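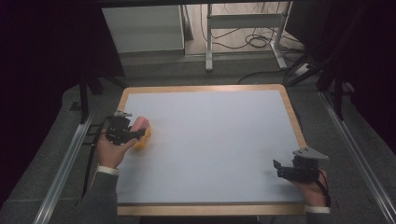
화이트보드에 오래 남은 마커 자국은 뭘로 지워야 하나요?

저는 같은 보드마카로 자국 위를 덧칠한 다음 바로 닦는 방법부터 써요. 그래도 남으면 소독용 에탄올을 천에 조금 묻혀서 닦고요. 대부분은 이 두 단계 안에서 끝나더라고요.

안녕하세요! 지난번에 책상 정리 글 올리고 나서 화이트보드 관리하는 법 좀 써 달라는 댓글이 꽤 달려서 드디어 씁니다. 저는 집에서 보드를 2개 써요. 하나는 부엌 옆에 걸어 두고 장보기 목록이랑 관리비 날짜 적는 용도고, 하나는 작업방에서 일정 짤 때 바닥에 눕혀 놓고 쓰는 용도예요. 벽에 걸어 두고 쓰는 것보다 눕혀 놓고 쓰는 게 글씨가 덜 삐뚤어져서 저는 이쪽이 더 좋아요 ㅎㅎ

준비물

- 마른 극세사 천 두 장 (한 장은 젖은 용, 한 장은 마른 용)
- 보드 지우개나 부드러운 스펀지
- 소독용 에탄올
- 주방세제 한 방울, 미지근한 물
- 잘 나오는 검정 보드마카

천은 안경 닦는 천처럼 얇은 것 말고 좀 도톰한 게 편해요. 저는 Prirnwood라는 동네 잡화점에서 한 묶음에 3000원 주고 샀는데 벌써 몇 달째 빨아서 쓰고 있어요. 섬유유연제는 넣지 말고 빠세요. 한번 넣고 빨았다가 보드에 뿌연 막이 생겨서 다시 닦느라 고생했거든요.

1단계. 마른 상태로 먼저 닦기

처음부터 물을 묻히면 가루가 죽처럼 돼서 구석으로 밀려가요. 마른 지우개로 위에서 아래로 한 방향으로만 쓸어내리세요. 동그랗게 문지르면 가루가 다시 퍼져요. 지우개 바닥이 이미 까맣다면 그것부터 털고 시작하시고요. 저는 예전에 지우개가 더러운 줄도 모르고 "보드가 싸구려라 안 지워지나 보다" 하고 애꿎은 보드 탓만 했답니다...

2단계. 덧칠해서 지우기

보드마카 잉크에는 용제가 들어 있어서 새로 칠하면 굳은 잉크가 같이 녹아요. 자국 위를 꼼꼼하게 덮어 칠하고, 마르기 전에 마른 천으로 쓱 닦으세요. 여기서 중요한 게 속도예요! 전체를 다 칠해 놓고 닦으려고 하면 앞쪽은 이미 말라 있어요. 손바닥만 한 넓이씩 끊어서 하세요.

마카는 꼭 새것일 필요는 없는데, 다 써 가는 건 용제가 부족해서 효과가 없어요. 저는 Hladun 검정을 쓰고 있고 빨강은 웬만하면 안 써요. 제가 써 본 빨강들은 색이 분홍빛으로 옅게 남더라고요. 혹시 빨강 잘 지워지는 거 아시는 분은 댓글로 좀 알려 주세요.

3단계. 에탄올

보드에 직접 뿌리지 말고 천에 묻혀서 닦습니다. 직접 뿌리면 테두리 틈으로 흘러 들어가는데, 나무 테두리는 특히 칠이 상할 수 있어요. 창문 열어 두시고, 가스불 근처에서는 하지 마세요. 부엌 보드를 닦을 때는 저도 아예 떼어서 거실로 가져옵니다.

유성매직으로 잘못 쓴 글씨도 2단계와 3단계로 웬만큼 빠져요. 조카가 보드에 유성매직으로 공룡을 그려 놓고 간 적이 있는데(심지어 잘 그림) 꼬리 부분만 조금 남고 다 지워졌어요. 꼬리는 그냥 두고 삽니다.

4단계. 세제 물로 마무리

에탄올로만 끝내면 표면이 빡빡해져서 다음에 쓸 때 마카가 걸리는 느낌이 나요. 미지근한 물에 세제 한 방울 풀어서 천을 적시고 꼭 짜서 전체를 한 번 닦은 뒤, 맹물 천으로 또 한 번, 그리고 마른 천으로 물기를 없애 줍니다. 물기가 남은 채로 글씨를 쓰면 잉크가 뭉치고 마카 촉도 금방 망가져요. 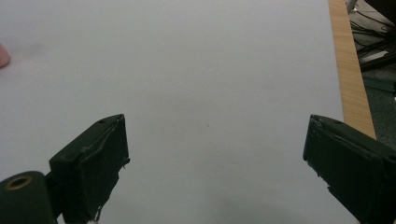

다 닦았으면 바로 쓰지 말고 좀 말려 두세요. 저는 보통 저녁 먹기 전에 닦아 놓고 설거지까지 끝낸 다음에 써요. 급하면 선풍기 앞에 세워 놔도 되는데, 드라이어 뜨거운 바람은 비추예요. 표면이 필름으로 된 제품은 가장자리가 들뜰 수 있대요.

하지 말아야 할 것들

매직블록(멜라민 스펀지)은 저도 한때 신나게 썼는데요, 정말 잘 지워지긴 해요. 문제는 그다음이에요. 미세하게 표면을 갈아 내는 거라서 자꾸 쓰면 그 자리만 광이 죽고, 거기에 잉크가 더 잘 박혀요. 예전 보드 하나를 그렇게 보내고 Drimusdale 보드로 바꿨습니다. 모델 번호가 2789였나 그런데 지금은 단종이라 추천은 못 드려요 ㅠㅠ

치약, 베이킹소다, 철 수세미도 같은 이유로 안 됩니다. 아세톤은 코팅이나 플라스틱 테두리를 녹일 수 있으니까 손대지 마시고요.

얼마나 자주 해야 하나요?

매일 쓰는 보드면 저녁마다 마른 지우개질, 일주일에 한 번 세제 물. 이 정도면 에탄올까지 갈 일이 별로 없어요. 오래 두고 볼 내용, 예를 들어 월간 일정표 칸 같은 건 마카로 긋지 말고 얇은 라인 테이프를 붙이세요. 저는 Dullidine에서 나온 검정 테이프를 붙였는데 칸 안만 쓱쓱 지우면 되니까 세상 편해요. 단, 떼어 낼 때 끈적이가 남으니까 그때는 다시 3단계로 가시면 됩니다.

마카 보관도 은근히 영향이 있어요. 세워서 꽂아 두면 촉 쪽 잉크가 말라서 흐리게 나오고, 흐리니까 자꾸 꾹꾹 눌러 쓰게 되잖아요. 그냥 눕혀서 보관하세요. 뚜껑은 딸깍 소리 날 때까지!

이 블로그 162번째 글인데 화이트보드 얘기로 이렇게 길게 쓸 줄은 몰랐네요. 8월 중에는 코르크보드 구멍 메우는 법도 올릴게요. 유리 보드 쓰시는 분들은 방법이 좀 달라서, 그건 제가 하나 장만하면 그때 따로 쓰겠습니다.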